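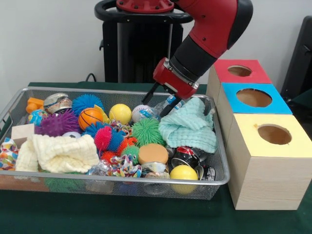

Wire basket before sorting, with the three lidded boxes alongside. Attachment 1 to item 3.

Gumora Shared Rooms, Abu Hammour
Minutes of the storage and contents meeting, February 2026

Present: room coordinator (chair), stock clerk, activities lead, cleaning contractor's representative, one parent member.
Apologies: finance clerk.

1. Minutes of the previous meeting

The minutes of the November meeting were accepted with one correction. Under item 5, "shelf" should read "shelf bracket." The bracket has been replaced and the action is closed.

2. Stock list

The clerk tabled the revised list, reference 1509. It covers the activity room and the corridor cupboard. The kitchen is listed separately and was not discussed. Entries for balls are still grouped under one line. It was agreed to split the line into spiky rubber balls, smooth balls, and sports balls (tennis, baseball, miniature basketball), as the three types are cleaned in different ways.

The parent member asked whether color should be recorded. The clerk replied that color is useful for the spiky balls only, where the set includes red, blue, green, purple and orange. Agreed.

3. Wire basket

3.1 The basket has become a general drop point. Attachment 1 shows toys, towels, drink cans and a plastic bottle held together. The meeting agreed that this mix is not acceptable for items handled by children.

3.2 Cans and bottles. The crushed cans are to go to metal recycling and the bottle to plastics. The clear plastic container near the front of the basket is to be checked for cracks. If sound, it will be washed and kept for small parts.

3.3 Towels. The mint-green towel and the cream waffle towel are to be laundered and returned to the linen shelf. Towels are not to be stored with toys after this date. The patterned fabric and the polka-dot fabric go to the craft drawer after washing.

3.4 Sponge. The round orange foam sponge was queried. The activities lead regards it as a craft item; the cleaning representative regards it as a cleaning item. It will be discarded and a new one bought for each purpose, in different colors.

3.5 Blocks. The orange plastic block and the small wooden block are to be returned to the block crate.

3.6 The basket itself is retained. It will hold balls only. A label is to be fixed to the front rim.

4. Boxes with round openings

The three wooden boxes (red, blue and pale yellow tops) are in regular use for posting and sorting activities. The activities lead reported that users do not know which box takes which item. Two options were considered: matching by color, or matching by type. Matching by color was rejected, as there are more ball colors than boxes. The meeting adopted matching by type, with a picture card for each box.

The clerk is to measure the openings before the cards are made. Balls that do not pass through will stay in the basket. The boxes will be stored on the lower shelf, lids upward, and not stacked on the table overnight.

5. Table covering

The dark green cloth is to be kept. The cleaning representative asked that it be taken off and shaken out before each floor clean. A spare in the same color will be ordered from Zirbridge, length 300 cm. The quotation from Gremari was for a shorter cloth and was declined.

6. Budget

The remaining allowance for the room is 600. The spare cloth, labels, cards and two sponges will be charged to it. No other purchases were approved.

7. Actions

Clerk: split the ball entries on list 1509; measure box openings; order cloth.
Activities lead: empty and sort the basket; make three picture cards; return blocks.
Cleaning representative: launder towels and fabrics; wash all balls before they go back.
Coordinator: label the basket; move the recycling bin nearer the door.

Actions are due within 7 days of circulation, except the cloth order.

8. Any other business

The corridor cupboard key is sticking. The coordinator will try graphite before calling a locksmith. The date of the next meeting will be circulated by the clerk.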